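Chapter 7
When the Grip Fails: Faults in Cable-Driven Instruments
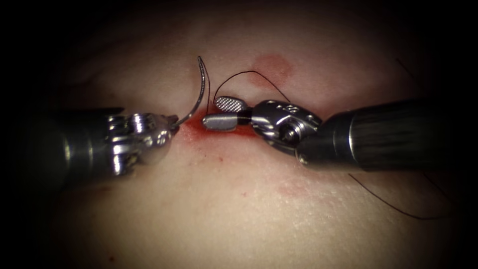

Page last changed: 07/07/2022

Suturing asks more of a surgical robot than almost any other task. The needle has to be held firmly at one point on its curve, driven along an arc, let go, and picked up again on the other side. Two instruments share the work, and at the moment of a handoff their tips may be a few millimeters apart. Each jaw is opened and closed by thin steel cables that run over small pulleys in the wrist and back through the shaft to a motor. The surgeon sits at a console and never touches the needle.

Chapter 6 dealt with faults in the console and the video link. This chapter moves to the other end of the machine. It begins with one case, which we will return to in Sections 7.3 and 7.5.

The Estrella case

The Estrella training center ran a suturing course on a Wultari two-arm system. The left arm carried a needle driver and the right arm carried a grasper with one serrated jaw. During the fourth exercise of the day, a trainee closed the needle driver on a curved needle and began to rotate the wrist. The console showed full grip. The needle turned in the jaws and slid toward its tip. The trainee opened and closed the jaws, and the console again showed full grip. On the third try the jaws did not open when commanded. They stayed shut for four seconds and then sprang open, and the needle was dropped.

No alarm sounded. The system log for the session held 604 entries, and none of them was marked as a fault. The trainee reported a "sticky" instrument, the needle was found, and the arm was fitted with a replacement. The exercise went on.

Mwangi Kashindye, the center's equipment engineer, took the instrument apart the next morning. One of the two jaw cables had frayed where it bends over the last pulley before the jaws. Several strands had broken and one had worked its way between the pulley and its side plate. With the strand lying flat, the cable ran but slipped under load. With the strand caught, the cable jammed until the motor pulled hard enough to free it.

What the controller knew

The controller did not measure force at the jaws. It measured the position of the motor at the far end of the shaft and the current the motor was drawing. When the motor reached the position that stood for "closed" and the current rose above a set level, the console showed full grip. A stretched or rubbing cable can meet both conditions while the jaws press lightly or not at all. The friction of the damaged cable raised the current, and the controller read this as grip.

This is an example of a hidden fault: one in which every reading is within its limits and the machine is still not doing what it reports. Section 7.2 gives a fuller definition and compares hidden faults with the detected faults covered in Chapter 6.

What the records showed

The instrument was rated for 200 uses. The use counter, stored on a chip in the instrument housing, read 115. By that measure it had a good part of its life left. The center's own sign-out sheets told a different story. The same instrument had been signed out 249 times. The difference came from a habit at the center. To save time, staff often left an instrument on the arm between trainees, and the counter went up only when an instrument was attached.

Aleksandra Gajewski, who reviewed the case for Stistard, the service contractor, listed the worn cable as the direct cause. She listed the counting method and the lack of any jaw test before use as contributing causes. Her report also noted that two earlier trainees had written "needle slips" on their comment forms. The forms had been filed with the course papers and had not been passed to Kashindye.

Changes made

The center made three changes after the review. Staff now detach and reattach every instrument between trainees, so each session is counted. Before each session, the needle driver is closed on a Fakent test strip and the strip is pulled with a spring gauge. Any comment about grip, slipping or sticking takes the instrument out of use until it has been inspected.

The console software was not changed. Section 7.5 considers whether it should have been.

Terms to know before reading on

Backlash: motion of the motor that produces no motion at the jaws.
Cable tension: the pull carried by a drive cable at rest and under load.
Hidden fault: a fault that does not appear in the system's own readings.
Proof test: a check, done on a schedule, meant to bring out faults that the system cannot detect while running.

7.1 How force reaches the jaws

A drive cable can pull but cannot push. For this reason each jaw motion needs a pair of cables, one for opening and one for closing, and both must be kept under some tension at all times.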